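3.2 Cleaning of the bowl and seat

The bathrooms in the Starkthorpe set are small, and in most of them the toilet shares a corner with a shower enclosure. The person cleaning has one usable approach, from the front, and the room for the elbow is set by the distance between the bowl and the nearest glass or wall. We recorded 154 cleaning sessions in October, giving 3660 separate brush strokes after strokes shorter than one second were removed.

Each session was divided into three stages: raising the lid and seat, brushing the bowl, and wiping the outer surfaces. Brushing was further divided by zone. The zone under the rim was treated separately from the water line, as the two call for different angles of the handle. Strokes that crossed from one zone into the other were assigned to the zone in which they began.

Seats fitted with a bidet unit were kept in the sample. Such units add a side panel at the height of the rim, and the handle of the brush has to pass over or in front of it. The mains cable is a second constraint during wiping, although it has little bearing on work inside the bowl. Sessions with a plain seat are reported in the same tables and marked with the letter P.

Staining was graded by eye on the Fustton scale, from 0 (no visible mark) to 4 (continuous dark ring). Light yellow marks near the water line were given grade 1 whatever their extent. Two graders worked independently and agreed in 107 of the 154 sessions; the remainder were settled by a third reading. Figure 2 shows the brushing stage at a seat of the bidet type, with the lid raised.

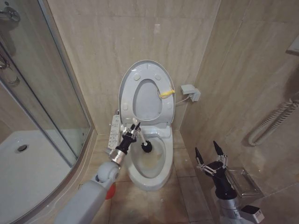 Figure 2. Brushing the bowl, bidet-type seat.

Stroke length was shorter at the back of the bowl than at the front for both types of seat. The difference was greatest under the rim, where the raised lid limits how far the handle can be tilted backwards. Grade after cleaning did not depend on the type of seat, but the order in which the zones were brushed did have an effect, and this is taken up in Section 3.3.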